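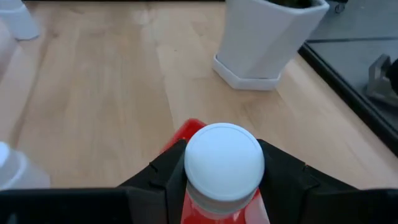 Distel brings back the Tomik court shoe for fall

Fans of soft suede and gum soles have something to look forward to this September, when Distel puts the Tomik back on shelves after a very long rest. The low-cut court shoe was a quiet favorite in its first run, the kind of pair you saw on the feet of record store clerks and gym teachers alike, and clean originals have been getting harder and harder to find (and a good deal more expensive when they do turn up).

The new version stays close to the old one, which will please the people who have been asking for it all these years. The toe is a touch slimmer than on the last pairs made, going back to the shape of the earliest release, and the tongue has the thin foam and raw edge that collectors like to fuss over. Distel has kept the stitched side panel too, along with the little woven tab at the heel - a small thing, but the shoe never looked quite right without it.

Three colors are planned to start: cream with forest green, navy with gum, and an all-gray pair made together with the Higuchi store, which helped keep interest in the model alive by stocking old pairs long after most shops had moved on. The gray Tomik is limited to 1,215 pairs, and each comes with a second set of flat cotton laces and a printed card showing the first catalog page.

Prices are set at $90 for the two regular colors and $100 for the Higuchi pair. Sizes start at a men's 7, with half sizes all the way through, and we hear a smaller run may follow in spring if this one goes over well.

Clasider will have all three colors at its downtown shop and online from 10 a.m. on release morning, with one pair of the gray per customer. If you wore these the first time around, it might be worth trying on a half size up - the slimmer toe does make for a snugger fit, at least until the suede has had a few weeks to give.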